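How a Robot Practices Inside a Computer

A robot arm has to learn how to pick things up. At the Stunside lab, most of that learning happens in a simulator called Bavero. A simulator is a computer program that draws a make-believe room and works out how things in it would move, fall or slide.

Every practice room is a little different. The program can change the countertop, the furniture and the objects. It might set out a pen, a pot or something with a jagged outline. Small, flat objects are hard to pick up – the two fingers of the gripper must come down very close to the counter without hitting it.

The Stunside team wanted to know if changing the rooms helps. They trained one program, Requena, in 24 different rooms. They trained a second program, Linditz, in a single room. Each program got 3793 practice tries.

Then came the test. Both programs were given 1000 new tries in 6 rooms they had never practiced in. Requena picked up the object more often. Linditz did well when the new room looked like its old one, and made more mistakes when the counter had a busy pattern.

A test like this is called a comparison. The number of tries was kept the same for both programs, so extra practice could not explain the result.
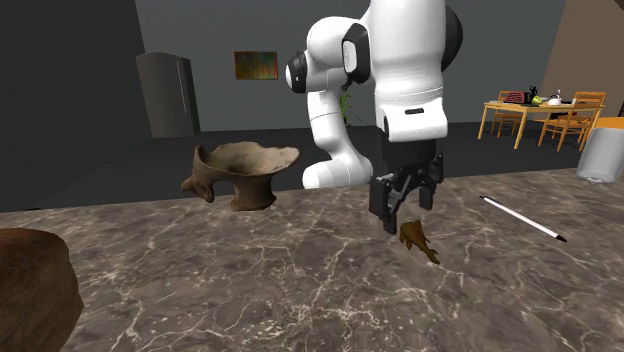 The next step is to run the same test with a real arm on a real counter. Real objects can be heavier or more slippery than the computer expects, and the scores may change.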